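Small Arms, Big Plans forum
Board: Teaching and demonstrations
Thread: How many demos before you change the setup?

hesam_gate_flo
Sun 12 October
Hello all, Florence Dufour from Hesamgate again, with another long post, sorry in advance (kettle on, I would). We're collecting teleoperated examples for a policy that is meant to help with taking apart and rebuilding desktop computers. Renji Takagi does most of the driving and I do most of the labelling and grumbling. We have almost 2,000 episodes now, split between handling processors in a fixture tray and handling connectors inside an open case.
My question is a simple one, I think. Do you keep going with the same layout until you have a good thick pile, or do you start shifting things about early on? Renji would like to reach 3,000 before we touch anything. I keep wanting to turn the tray a bit and swap the case, and we have been going back and forth on it over lunch for days.

bollesik
Lovely to see you back, Florence! I'm with Renji, mostly. When we started in February I was moving the fixture every morning because I'd read somewhere that variety was everything, and the first model we trained was hopeless. It hovered over the part like a nervous wasp and never went down. We went back, left everything put until it could do the one job, and only then began nudging things. So my vote is for a solid base first.

ferrous_wheel
I'm going to disagree with bollesik, in a friendly way. We did it the patient way and ended up with a model that had more or less learned the table by heart. Shift the tray by a thumb's width and it went for where the pocket used to be. We now move something after every 10 episodes, even if it's only a small turn, and I wouldn't go back. It does make the driving more tiring, I'll grant you that, and whoever is on the controls needs proper breaks.

bollesik
But how long had you trained on the fixed layout before you tried it? I suspect we're both right for different jobs. A chip going into a pocket wants millimetres. Pulling a plug wants a decent grip and a bit of feel, and I can see variety helping there much sooner.

hesam_gate_flo
Oh, that's helpful, I hadn't thought of treating the two jobs separately. We've been counting them as one big heap. The case work does feel different to label too. With the tray I can mark the approach and the grasp almost without thinking, but with the connectors there's a lot of wriggling, and I never quite know where one step stops and the next begins.

simmont_lad
Do you keep the wriggling in? We threw ours out for ages, anything where the driver had a second go, and only kept the smooth ones. Then the model had no idea what to do when it missed. I've since gone back through the bin and rescued as many as I could find (a very dull week, that was).

renji_t
Renji here, the one being discussed over lunch! We keep the second tries, yes, as long as I get there in the end. If I give up, Florence tags it as a fail and it goes in its own folder. On the layout, I am not against moving things, I only want to do it in one go so that we know which batch is which. We made a real mess of our batch names once already and it took me 6 evenings to sort out.

ferrous_wheel
Fair enough on the names. Could you not just write the tray angle into the episode notes, though? Then you can move it as often as you like and still sort by it later. What do your wrist views look like, by the way? If the fingers hide the part at the moment of contact, I'd worry about that before worrying about numbers.

hesam_gate_flo
Good point about the notes, I'll try that tomorrow and see if I can keep it up. And yes, wrist views, one from each job:

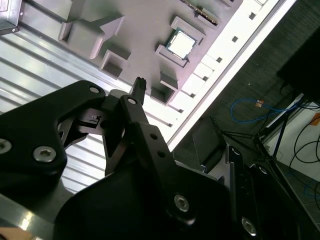
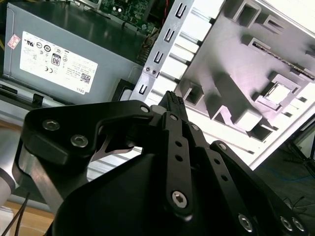
Wrist camera, both: over the tray with a CPU in its pocket (first), and holding a black connector in the open chassis (second).

ishida_bench
Been reading along quietly. The second one would bother me more than the first. There's a lot of bracket and drive bay for the model to latch on to, so if you only ever use the one case I'd expect it to lean on those. I'd swap the case early and leave the tray alone for a while, which I suppose gives you and Renji half a win each.

bollesik
Seconded. And keep a few episodes back from every layout for testing, please, before you start mixing them all together. I didn't, and I'm still cross with myself.

renji_t
Half a win is fine by me. I will look for a second case this week, and Florence can choose the angles when we get to the tray.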